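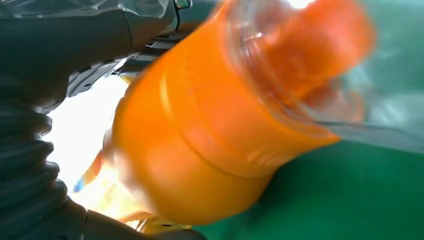 Figure 2. Orange plastic bottle with a molded ridge between body and shoulder.

4.2 Container color and shape as cues for refill use

The second part of the survey dealt with how households recognize a container they intend to refill. Respondents in Prudby and Dravolness were asked to name the household product they bought most often in a rigid plastic bottle, and then to say what they looked for when picking that bottle out from others kept in the same place. The question was open, and answers were coded afterward under five headings: color, shape, label, position in the home, and other. A respondent could be coded under more than one heading.

Of the 600 households that were mailed the form, 212 returned one complete enough to use. Color was the heading coded most often in both towns. Shape came next in Prudby, while in Dravolness it was passed by position in the home. Label came fourth in both places, which was lower than we expected from earlier work on store shelves. The difference may lie in the setting. A shopper in a store faces many brands of one product, and the label separates them. A person at home faces a few products of different kinds, and a strong body color is enough to tell them apart.

Several respondents wrote that they had kept a colored bottle for a long time after the label had come off or could no longer be read. Most of these comments referred to single-color opaque bottles in orange, red or dark blue (see Figure 2 for a bottle in the first of these colors). Clear bottles drew a different kind of comment. People liked being able to see how much was left, but they were less willing to refill a clear bottle with a new product, and some said they would throw it out first. We did not ask why, and the written remarks do not settle the matter.

Shape was mentioned mainly in connection with grip. Raised bands, waists and flat sides were all described as things the hand finds before the eye does, especially in a dark cupboard or under a sink. Older respondents raised this more often than younger ones. The sample is too small to divide further by age, and we report the pattern only as something to be checked.

The refill station operated by Dolletti in the center of Prudby opened in July, before the forms went out. Households that had used it at least once were more likely to name shape as a cue. Two explanations are possible. Station users may handle their bottles more and so notice the form, or the station's filling stand, which takes only bottles with a narrow neck, may have led them to sort their bottles by neck width. The second explanation fits remarks from users who said they had been turned away with a wide-mouthed jar on a first visit.

Dravolness has no station. Residents there buy refills in pouches, mostly from the Tomoana range, and pour them at home. Spilling was the complaint made most often about pouches, and it was tied in nearly every case to the opening of the receiving bottle and not to the pouch. Respondents who transferred liquids with a funnel reported fewer spills, but few households kept a funnel for this purpose alone.

These results bear on the common advice that refill bottles should carry a large, durable label. A durable label is still needed for safety, above all where cleaning products are stored near food. For everyday recognition, however, households in both towns appear to rely on body color first. A refill program that supplies its own bottles could assign one color to each product and keep that color fixed over time. Section 4.3 looks at how respondents dealt with bottles that had changed color between purchases.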